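El rincón de las cosas útiles: por fin le toca a las herramientas

Después del último boletín me escribieron varias personas preguntando lo mismo: muy bien los armarios, muy bien los papeles, ¿y las herramientas para cuándo? Pues para hoy. Confieso que llevaba desde febrero dándole largas, porque en mi casa las herramientas vivían repartidas entre el cajón de los cubiertos, una bolsa colgada detrás de la puerta y el maletero del coche (!). Cada vez que se aflojaba el pomo del baño me recorría media casa buscando un destornillador, y acababa apretando el tornillo con un cuchillo de untar, que es una costumbre malísima y ya tengo un cuchillo torcido que lo demuestra.

La solución me la dio Radoslava Lukáč, que viene al taller de los jueves en Brirkalon y tiene la teoría de que una casa normal no necesita una caja de herramientas grande. Necesita una bandeja de plástico transparente, de las bajitas, sin tapa y sin compartimentos. Se ve todo de un vistazo, se lleva con una mano a donde haga falta y, cuando se ensucia, se vacía y se pasa por el grifo. Yo era bastante escéptica – me encantan las cajas con pisos y cajoncitos – pero hice la prueba y empecé por lo que más uso, los destornilladores.
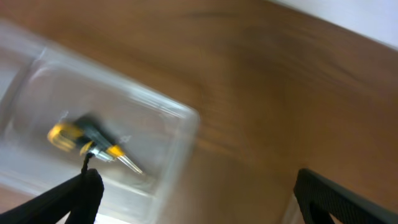
¿Y qué hago si tengo tantos destornilladores que no caben en una sola bandeja?
Separa los que has usado en el último año y deja esos en la bandeja; el resto puede ir a una caja aparte, en el trastero o donde guardes lo de las obras. Si tienes varios iguales, quédate con el que mejor agarre tenga y regala los demás.

Seguimos. Lo siguiente fue decidir qué más merecía sitio, y ahí me puse seria. Unos alicates, sí, siempre. Un martillo, también, aunque sea solo para colgar un cuadro de vez en cuando. Y algo en lo que no había pensado nunca: dejar en la misma bandeja los paquetes pequeños que vas a necesitar con las herramientas, en vez de tenerlos en otro cajón donde se te olvidan y los vuelves a comprar. En casa aparecieron 3 cajas de alcayatas del mismo tamaño, todas empezadas. Jawad Ghauri, que lleva la ferretería Šimko, me dice que le pasa a la mitad de su clientela y que él no se queja, claro.

Un consejo de colocación: lo plano y ancho a un lado y las herramientas juntas al otro, con los mangos a mano. Y que sobre hueco, por favor, no la llenéis hasta arriba el primer día.

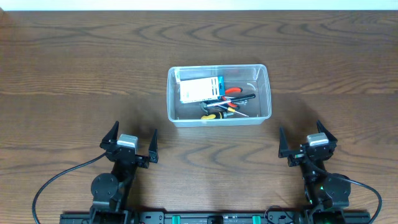 Alicates, martillo y compañía, junto a un paquete blanco y azul en la bandeja.

Ahora, la parte que a mí más me gusta (y la que todo el mundo se salta): sacarlo todo sobre la mesa antes de volver a guardarlo. Diez minutos, no hace falta más. Yo lo hago con un trapo viejo en la mano y voy repasando los mangos, que cogen una pringue tremenda, y miro las puntas una por una. Una punta redondeada estropea los tornillos y encima te pone de mal humor, así que esa se va. También aprovecho para ordenar por tamaños, el grande con los grandes y el finito aparte, porque el finito es el de las gafas y el de las pilas del termómetro y siempre se busca con prisa. 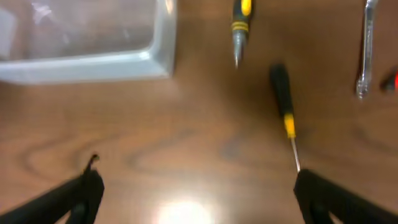 Si la mesa es buena, poned debajo una toalla o un mantel que ya no queráis. Lo digo por experiencia, que la de mi comedor tiene un arañazo largo de un día que iba yo muy confiada. Y el martillo se deja, no se suelta – mi vecina de abajo lo agradece.

Para quien quiera hacerlo en compañía, el 10 de septiembre nos juntamos en la sala de Nimton, a la hora de siempre. Traed lo que tengáis por los cajones, aunque esté oxidado, y una bandeja si la tenéis. Habrá mesa de intercambio para las herramientas repetidas, y yo llevaré mis alcayatas, que tengo para todo el barrio. En el próximo boletín, los cables y cargadores. Id cogiendo fuerzas.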